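OK so we've had the Tirley kit at the workshop for a while now and people keep asking me if it's worth the money. Short thread, because I have opinions!

First, the price. $3,547 for the two-arm bundle, grippers and wrist plates included. Szekeres sells something close for less, but you're on your own for the cabling and I have done enough cabling for one lifetime.

Setup took me and Deok-su an afternoon. The manual is 40 pages and you need maybe the middle part of it (skip the bit on mounting, the online one is way better).

We went straight to laundry, of course. Red shirt, basket on the floor, two-finger grippers. Go! 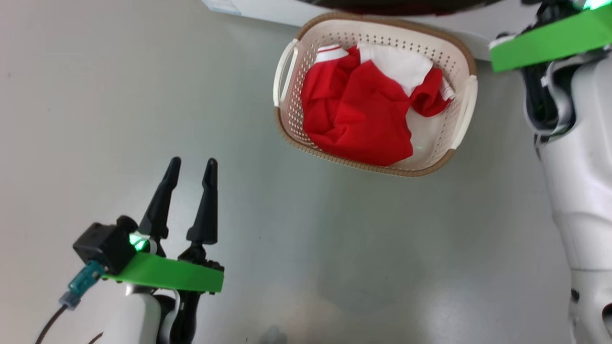

Last edited February 2021

Soft stuff bunched up like that is where I get picky about a kit. White collar on red is a nice easy target to aim for - a plain dark tee is a lot meaner.

What I like: the green lights on the wrists, easy to spot from across the room. What I don't: the cables. That black one hanging off the left wrist drives me nuts and I've already ordered clips.

Support is good. I wrote in about a squeaky joint and Hanane Samir got back to me the same day with a fix.

Would I buy it again? Yep, but wait for the May bundle if you can, they're throwing in spare fingertips. Replies are open, ask me stuff!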